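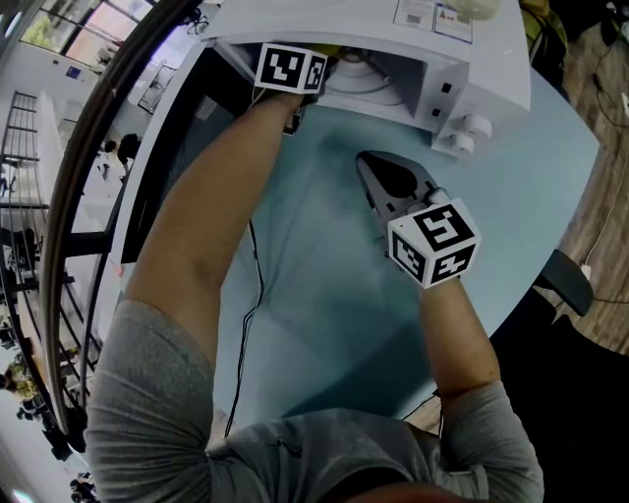

How long can you keep cooked rice in the fridge? One day, if you cooled it quickly, and then you eat it piping hot or bin it.

I know. I used to be a four-day woman myself. I'd eat a Sunday-roast-sized heap of leftovers all week and feel very pleased about it, and I come from a family where throwing food out was close to swearing. My gran kept single sprouts in egg cups. So when I decided to spend the whole of June cooking from leftovers and writing it all down, I thought I'd be rather good at it.

I wasn't! By the end of the first week I had 46 tubs and lids, very few of which belonged to each other, and a shelf of brown things I couldn't name. Was it gravy? Was it lentils? (It was rhubarb.)

It was Azlan Sopacua who sorted me out. He runs the evening cookery class in Holton and has fed more hungry people out of odds and ends than anyone I know. He came round at six with a roll of masking tape and a marker pen, looked in my fridge for a long while and said, "You're saving food, but you're not planning to eat it."

Ouch. But he was right, and the tape went on everything that night — what it is, when it was made, what it's going to be next. That last bit made all the difference to me. A tub that says "chicken" sits there. A tub that says "chicken, pie" gets made into a pie.
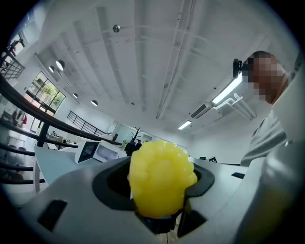
Bright yellow and bumpy, in a light grey gripper.

We made a lot of soup, of course. Too much, if you ask my husband. The best was a bean one with the hard end of some cheese dropped in, which I'd happily serve to guests, and the worst was cold cauliflower with a spoonful of mint sauce, which I will not be discussing further. Mashed potato turned into flatbreads, and those were so good that I now make extra mash on purpose, which I suppose is cheating.

Money? I'd kept my receipts from May, and we spent £40 less in June. I'd hoped for more, but I did buy a second roll of tape and a frankly daft amount of butter.

Azlan's next class is on stale bread. I've got two loaves going hard on top of the bread bin, and I'm bringing both.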